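Do you really need to oil a wooden table every month?

My sister-in-law gave me a bottle of table oil for my birthday. It's called Alik, it smells like oranges, and the label says to apply it monthly "to feed the wood." I have been stuck on that phrase since September. Feed it what? The tree is dead. It was dead long before it got to my dining room, and I have doubts about its appetite.

So I went and read far more than a sane person should about wood finishes, and I talked to two people who work with tables all day. I still own the bottle. It's under the sink, mostly full.

What "drying out" means

The usual story goes like this. Wood contains natural oils, the oils leave over time, and you have to put them back or the table will crack. It sounds right, and I believed it for most of my adult life.

But the woods most of us have in our houses, like oak, maple, ash and pine, don't have much oil in them to begin with. Pine has resin, but you aren't replacing that with orange-scented liquid. What moves in and out of a tabletop is water, from the air. In a damp summer the boards get a bit wider, and in a heated room in winter they shrink. If they're held too tightly underneath, they crack. You can rub oil on the top all year and the air in the room will still do what it does.

Sem Desmet, who repairs furniture in a unit behind the Mulldale car wash, put it more bluntly than I would. "People bring me a split top and tell me they oiled it every month, like I'm going to give them a discount." Most of the splits he sees come from a top screwed down hard to its frame with no room to move. I asked if oil would have helped any of them and he laughed at me for quite a while.

The finish is the part you're touching

Something I should have worked out on my own: if a table has a lacquer or a varnish on it, you can't reach the wood anyway. The finish is there to keep things out. Wine, soup, and yes, the $24 bottle of Alik. Oil on top of varnish sits there looking shiny until you wipe it off with your sleeve.

How do you know what you have? The common advice is to put a drop of water on it. If the drop beads up, the surface is sealed. If it soaks in and leaves a darker spot, the wood is bare or the finish has worn thin. I tried it at home and the drop sat there like it was waiting for a bus. (Wipe it off afterward. I forgot, and had to hear about it.)

This doesn't tell you everything, I should say. A fresh oil finish can bead water too, and so can wax. But if you bought your table from a big store and never did anything to it, I'd bet on lacquer.

Where I changed my mind a little

I went into this wanting to call the whole thing a racket, and I can't quite. Some tables are sold with an oil finish and those do need more of it now and then. Kuo-hua Tseng runs the workroom at Rekside, a small shop that builds to order, and she oils nearly everything that leaves the building. She likes that you can fix a scratch yourself with some sandpaper and a rag, where with lacquer you may end up stripping the entire top.

I asked her about monthly. She said once a year for most families, maybe twice if you have small kids and wipe it down after every meal. She also said that people who oil too often end up with a sticky table, and then they call her.

She's selling oiled tables, so of course she likes oil. I noticed that. But she was talking me out of buying more of it, and that counts for something with me.

The forum numbers

There's a table care forum I won't link to, where a long thread on this has over 3,000 replies. I read the first 211 before I had to go make dinner. Hardly a post in there compares two tables, or even two halves of the same table. It's one person who oils and has a nice table, then another person who doesn't oil and has a nice table, and then a fight.

My favorite was a man who has used Kramer paste wax on his mother's kitchen table for decades and credits it with the table's survival. Maybe so. Or maybe it was a good table in a room with steady humidity and a mother who used coasters. He was very sure.

Pale wood is its own headache

If your table is light in color, go slow. A lot of oils bring out yellow, and you can't really take it back without sanding. Try a patch on the underside first and leave it a few days — longer if you can stand it — before you commit to the top. I've heard "it fades back" from two different store clerks and I don't buy it. 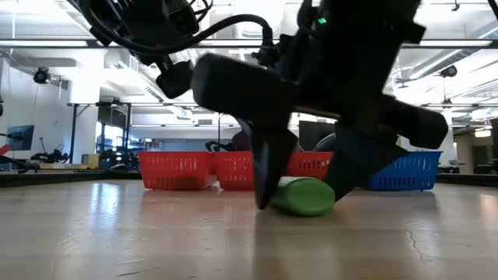
What I do now

I wipe the table with a damp cloth and dry it with another one. I keep it away from the radiator. In winter I run a humidifier that I already had for my sinuses.

Once it looks worn enough that a drop of water soaks in, I'll call Sem and pay him to tell me what's on it. Until then the Alik stays under the sink. I did use a little on a squeaky cutting board drawer and it helped for a week or so, and the whole kitchen smelled of oranges, which my husband liked and I didn't.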